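Progress report to the Orneo Fund
Flasby Reading Rooms, spring period
May 6, 2023

Dear Maribeth Rivera,

Thank you again for your patience while we pulled our numbers together. It has been a busy stretch, the good kind of busy, and I have been looking forward to writing to you (my colleagues will tell you I had half of this letter drafted before the period even closed).

When you funded us we had one reading room, open two afternoons, and a great many boxes of donated books in the hallway. We now have 3 rooms, in Flasby, Totier and Nugroho, and between them they have lent 1429 books since September. Picture books go out fastest, as you might guess, but the surprise has been the cookbooks, which grandparents borrow and children then insist on renewing!

A good part of your grant went on making the rooms comfortable. Families told us early on that they didn't want to sit at tables, so we bought soft seating and plenty of cushions, and people do stay longer. A parent in Totier wrote to us that story hour is the only time all week she sits down before supper, and I have that note pinned over my desk.
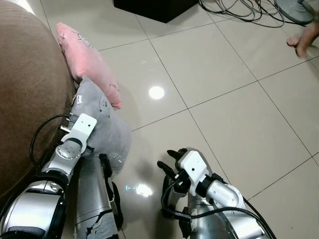 Pink and light gray cushions beside the brown upholstered seating.

The family story hour now meets in all the rooms, with around 13 families at each session. Rodel Lumanlan leads it in Nugroho, and he has started reading the same story in English and Tagalog, a page at a time. The children join in with whichever half they know. We would love to have him train the readers in the other two rooms over the summer.

Some things have gone more slowly. The catalog is still partly on paper cards, and the shelving for Flasby came in the wrong depth and had to be exchanged, so the larger atlases are waiting in a closet. We also lost 11 opening days to a heating problem in Totier. The landlord has replaced the boiler and we have added a late opening there to make up some of the time.
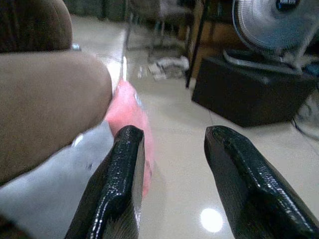

Will the rooms stay open over the summer?
All of them will, on shorter hours, with story hour moved to the mornings when it is cooler. The unspent part of the heating budget will cover the extra staff time, if you are happy with that change.

I will send the full accounts separately, along with the shelving receipts. Please do come and visit if you are ever out our way. Story hour always has room for one more, and the coffee is decent.

With warm thanks from all of us at the Flasby Reading Rooms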